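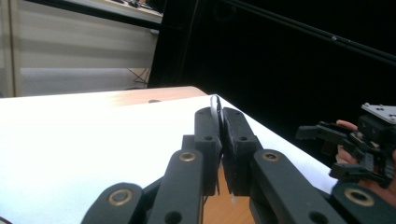 Second progress report on the Bromlow reuse and repair grant

This covers the spring and summer quarter. The first report was cheerful. I have reread it and would now take a third of it back, mainly the parts on footfall and the part on bus passengers from Duman.

The grant pays for two things: the weekly repair evening at the Bromlow hall, and the swap shelves at Plakness and Toltitz. We told you the three together would keep household goods out of the landfill. We still can't show that they do.

Repair evenings

We logged 205 items brought in. Of those, 109 left the hall marked "fixed" on the sheet. I don't put much weight on that word. At Bromlow it covers a lamp with a new plug, a coat with a new zipper, and also a toaster that someone looked at, shook, and handed back. We have no follow-up calls, so we don't know how many of the 109 were still in use a month later. I asked for follow-up in the original plan and it was cut to save hours. I'd like it put back.

Sewing does better than electrical. Torn seams get mended the same evening and people come back with more. With kitchen appliances the trouble is parts. A new heating element often costs close to what a cheap kettle costs, and the owner goes home and buys the kettle.

Swap shelves

Plakness reports 2,848 items taken over the period. That number comes from a tally sheet taped to the end of the shelf, which visitors fill in themselves. It would be a very busy shelf for a town of that size. Paperbacks are most of it, and I suspect some of them go out and come back and go out again. Toltitz has kept no tally, and its shelf looks just as well used to me, so I would not rank one above the other.

Duman asked in May for a shelf of its own. I said no for now. Before we pay for a third one I want to know what the first two do.

Money

We spent $600 on tools and supplies, mostly thread, fuses, solder and a second sewing machine bought used. The leaflet budget is untouched. When we asked people at the door how they had heard of us, hardly anyone mentioned a leaflet, and I'd move that money to the follow-up calls.

The online booking page went live in June. Walk-ins still outnumber bookings, and several bookings never showed up. It was sold to us as a way to shorten the line. The line is the same length.

Next quarter

Split "fixed" into "works now" and "looked at." Weigh what comes in at Bromlow, with a plain bathroom scale if need be. Start follow-up calls if you agree to the change in the budget. The next report is due in November, and if the figures are poor they will be in it.

Comments

shelf_regular: I use the Plakness shelf every week and I've never once filled in the sheet. So the number could be too low, just saying.

Marrowfat: My toaster was one of the ones that got shaken. It does still work though.

tolt_reader: Please don't bring in a tally at Toltitz. Half the fun is not having a form.

We use cookies to remember your settings and count visits. By staying on this site you agree to this. Accept | Change settings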